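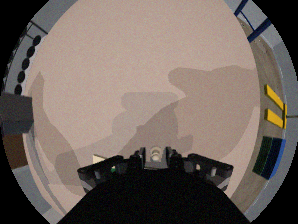

The wrist view in simulation, with both fingers spread and a great deal of tabletop.

For most of January I was told that the argument about grippers was over. Everyone had a chart. Natora's chart said its fingers won, Lenz's chart said the same for Lenz, and both companies had tested on blocks, the kind of object that has never given a gripper any trouble in its life.

I would like to make a case for chess. I don't mean playing it. I have no interest in whether an arm can find a good move, having rarely found one myself. I mean the dull business of picking up a pawn without disturbing its neighbors, then putting it down on the square you named. A pawn is short, round, and narrow where you want to grab it. Fingers that look elegant on a block start looking like oven mitts.

Reshma Mthembu, who runs our comparisons, gave each gripper 972 simulated attempts on the same arm with the same controller. She also refused to let anyone tune between rounds, and was unpopular for a week.

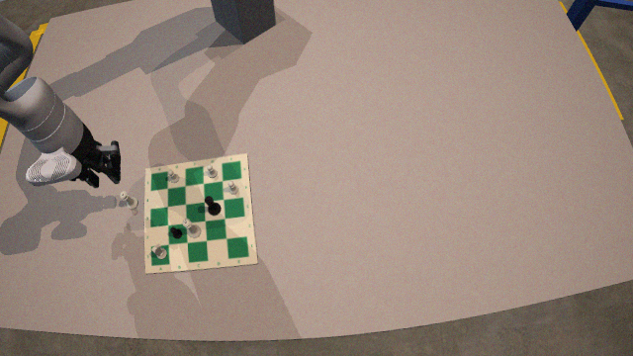

The Natora fingers dropped 38 pieces. Lenz dropped 24 and knocked over a good many more, a category its brochure has somehow missed. I know which of those I'd pick, and I know a colleague who would pick the other and bring slides.

What bothers me more is the camera. We spend months on fingers and then bolt on whatever wide lens was in the drawer. From the wrist, the gripper's own black body can fill the bottom of the view, and shadows lie across the table with edges as crisp as any object's. I'd trade a little finger travel for a better look at what the fingers are doing. Skarkum sells a narrower lens that I keep asking for, and the purchasing form keeps coming back with a question about chess.

Reshma wants to run the whole set again with the second camera before anyone publishes a chart. I have agreed, on the condition that the chart includes the knocked-over pieces.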